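Metal bins for sorting odds and ends: line them, paint them or leave them be?

Posted by Orvokki Toivonen in Storage & Tidying
Shared 55 times · 3 replies

Hello all, hoping someone with more patience than me has been through this. I've got a set of grey metal bins on a wooden table and I use them for what I call the drift, meaning all the small stuff that washes up round the house and has no proper home. Toys, hair things, plastic cups, you name it. It goes in a bin, and once the bin looks busy I sort it out. Works a treat, I love it.

Trouble is the bins themselves are getting really tatty. The bottoms are scratched and the sides are picking up marks, and I can't get them off with washing-up liquid and a sponge. Also the noise! Drop a building block in one of those at seven in the morning and the whole house knows. So do I line them, paint them, or just stop fussing? I did look at the fabric boxes from Bivton but I like that the metal ones wipe clean and don't sag.

Bonus points if anyone can tell me how they keep the table from getting scraped underneath as well.

Aleksi Tuominen

Don't paint them, please. I did mine in March with a tin of Serurix enamel, two coats, let it dry for days, and was terribly proud of it. It started chipping at the corners straight away and then I had little flakes of paint mixed in with the kids' things, so I spent a whole evening with a scraper getting it all off again. If the marks bother you, try bicarbonate of soda mixed to a paste with a drop of water, leave it on while you have a cup of tea, then rub with a soft cloth in one direction. It takes off scuffs that are sitting on top of the metal. Proper scratches are there for good and you may as well make friends with them.

For the noise, cut a bit of felt or an old yoga mat to fit the bottom. Make a paper pattern first (mine slope in at the sides, so the bottom is smaller than the top, and I wasted a good piece of felt finding that out). Don't glue it! You want to be able to lift it out and shake it over the sink, and you would not believe the crumbs.

Flirnum

just buy new ones, life is short

Hou

I'm with Aleksi on the felt but I'd use it on the outside too. Those stick-on pads for chair legs, one at each corner, and your table is sorted. I got a bag of 50 and I'm still using them up on everything in the house.

The other thing I'd say is keep hairbrushes out of the toy bin if you can. Hair and fluff come off the bristles and get on everything, and then you're washing the lot. I've got two bins side by side now, one for toys and one for bathroom bits, and cups go straight back to the kitchen, or that's the plan anyway. Sorting goes so much quicker. I don't bother about how the metal looks any more, mine have had years of being bashed about and they still do the job.

Comments (3)

Orvokki Toivonen: Thank you both, bicarb tonight and felt at the weekend! Flirnum, you're tempting me.

Flirnum: told you

Aleksi Tuominen: Do the paper pattern, Orvokki. I mean it.

90 people found this page helpful

Contact us | Copyright Tidying Help Community | Back to top

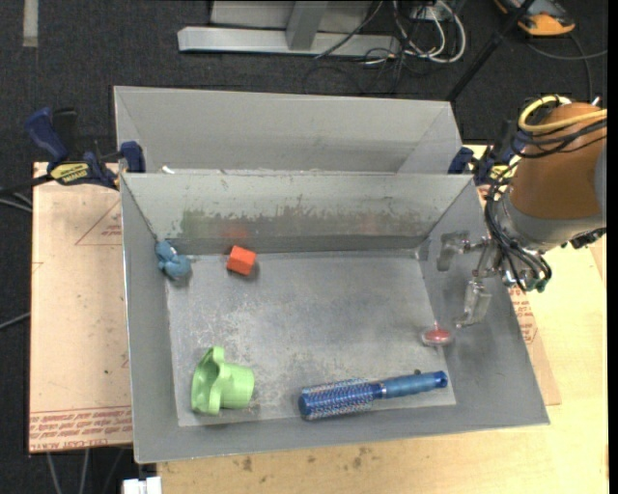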